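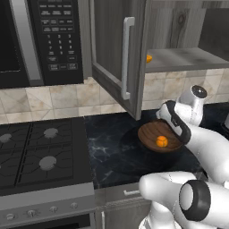

**Oiling wooden bowls and boards – what are you all using?**

**saltbush_kettle** wrote:

Hello all, and a happy Saturday to those who have one off. I've finally got serious about looking after my wooden things, after years of giving them a quick rub with whatever was in the pantry (olive oil, mostly, please don't yell). My big salad bowl has gone a bit sticky inside and smells like an old chip packet. I'd love to save it, as it's come with me through 3 house moves and I'm fond of it.

I've been eyeing off the Clavon board oil but it's 22 dollars for a fairly small bottle. Is it worth it, or is plain mineral oil from the chemist just as good?

---

**Possum Creek** wrote:

Olive oil! Well, you're in good company, I did the same for ages and so did my mum. It goes rancid and that's your smell. Wash the bowl in warm soapy water, dry it well, leave it somewhere airy overnight, then give the inside a light sand with fine paper and wipe away all the dust. You may need to do the whole lot twice.

After that, chemist mineral oil every time. I bought the Clavon once and couldn't pick any difference apart from the price and a faint lemon smell.

---

**tealeaf_72** wrote:

I'm going to disagree, in a friendly way. Plain mineral oil never really sets, so it washes out and you're back at it every few weeks. I use Skalo, a tung oil, and my fruit bowl had its last coat in April and still looks lovely. You do have to be patient with it – thin coats, a good wipe after each one, and a proper wait before any food goes near it. Follow the times on the tin.

---

**Possum Creek** wrote:

Fair enough for a fruit bowl, that's hardly working for a living! A salad bowl gets vinegar and a scrub several nights a week. I'd sooner have something I can top up while the kettle's on.

Also, tung comes from a nut, so I'd check with anyone in the house who has allergies.

---

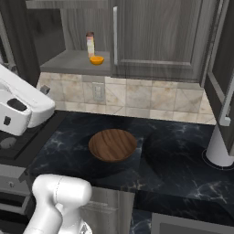
**saltbush_kettle** wrote:

Thank you both, that's given me plenty to chew on. No allergies here, luckily. I forgot to say I've also got an Araújo bowl, a present, and it looks like it has some sort of varnish on it. Do I oil that one too, or leave it be?

---

**tealeaf_72** wrote:

Leave it be, I'd say. Oil can't get through varnish, it'll just sit on top and go tacky. Drip a little water on the inside and if it beads up and stays put, it's sealed.

---

**grevillea_gran** wrote:

Mineral oil first, then a bit of beeswax rubbed in while you listen to the radio. The Tramov wax is nice but a bit hard in winter, so I stand the tin in warm water for nearly 3 minutes. And keep the bowl out of the dishwasher, dear, whatever you put on it!

---

**saltbush_kettle** wrote:

Right, sandpaper's on the list and I'll try the chemist oil on the salad bowl first. I might still get a little tin of the Skalo for my bread board. Will report back once it's all dry.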